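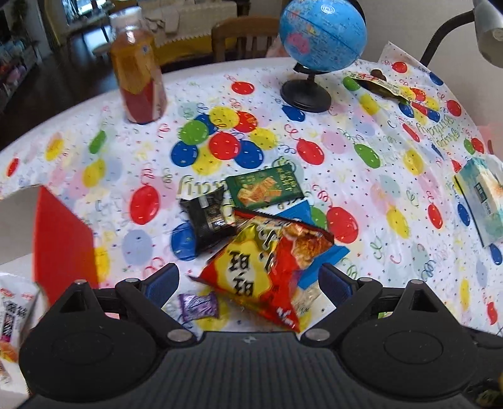 풍선 무늬가 있는 생일 식탁보와 과자.

생일에 나이를 묻지 않는 나라에서 온 사람의 생각

저는 한국에서 산 지 5년이 되었습니다. 한국어로 글을 쓰는 것은 아직 느리고, 조사를 고르는 데 시간이 걸립니다. 그래도 이 주제는 한국어로 쓰고 싶었습니다. 생일 축하에 대한 이야기입니다.

제가 처음 다닌 회사에서는 직원의 생일이 되면 오후 네 시에 모두 회의실에 모였습니다. 케이크에 초를 꽂고 노래를 부르고, 십 분 뒤에 자리로 돌아갔습니다. 저는 그 십 분이 조금 불편했습니다. 생일인 사람은 웃고 있지만 어디에 손을 두어야 할지 모르는 것 같았고, 노래하는 사람들은 이름 부분에서 목소리가 작아졌습니다. "사랑하는" 다음에 직급을 넣어야 하는지, 이름을 넣어야 하는지 서로 정하지 않았기 때문입니다. 제 차례에는 "사랑하는 발디스 씨"와 "사랑하는 사칼라우스카스 님"이 동시에 나왔습니다.

어릴 때 우리 집에서는 생일인 사람이 다른 사람을 대접했습니다. 어머니는 아침 일찍 케이크를 구우셨고, 저는 그것을 학교에 가져가서 친구들에게 나누어 주었습니다. 선물을 받기도 했지만 먼저 주는 사람은 저였습니다. 한국에 와서 동료 뉴엔 씨에게 이 이야기를 했더니, 자기 생일에 자기가 돈을 쓰면 슬프지 않냐고 물었습니다. 그때는 대답을 잘 못 했습니다. 지금은 슬프지 않다고 말할 수 있습니다. 대접을 하면 그날 할 일이 생기고, 할 일이 있는 사람은 덜 어색합니다.

요즘은 휴대전화로 커피 쿠폰을 보내는 것이 보통이 되었습니다. 편리합니다. 저도 자주 보냅니다. 하지만 작년 6월 제 생일에 받은 쿠폰 중 2장은 아직도 쓰지 않았고, 보낸 사람에게 고맙다는 말 외에 다른 말을 하지 않았습니다. 그 사람의 생일이 되면 저는 비슷한 가격의 쿠폰을 찾을 것입니다. 가격을 맞추는 순간에 저는 친구를 생각하는 것이 아니라 금액을 생각합니다. 이 점이 마음에 걸립니다.

반대 의견도 압니다. 바쁜 사람에게 직접 만나는 축하를 요구하면 그것도 부담이 됩니다. 포르틴 씨라는 옛 상사는 생일을 회사 달력에서 지워 달라고 부탁한 적이 있습니다. 저는 그 부탁이 옳았다고 생각합니다. 축하는 받는 사람이 거절할 수 있어야 합니다. 그래서 회사가 모든 직원의 생일을 같은 방식으로 챙기는 제도에는 찬성하지 않습니다. 회사는 반나절 휴가를 주면 충분하고, 노래는 부르고 싶은 사람들이 부르면 됩니다.

제가 바라는 것은 크지 않습니다. 일요일 오후에 몇 사람이 와서 과자를 먹고, 앉은 자리에서 별로 중요하지 않은 이야기를 하는 것입니다. 음식은 비싸지 않아도 됩니다. 봉지째 놓아도 괜찮습니다. 초를 몇 개 꽂을지 고민하지 않아도 됩니다. 한국에서는 나이를 자주 묻고, 저도 이제 그 질문에 익숙하지만, 생일에는 그 숫자보다 지난 일 년 동안 무엇이 좋았는지 물어 주면 좋겠습니다. 제가 올해 이 질문을 친구에게 했을 때 그 친구는 한참 생각하고 나서 이사한 집의 부엌 창문이라고 대답했습니다. 우리는 그 창문에 대해 한 시간 정도 이야기했습니다.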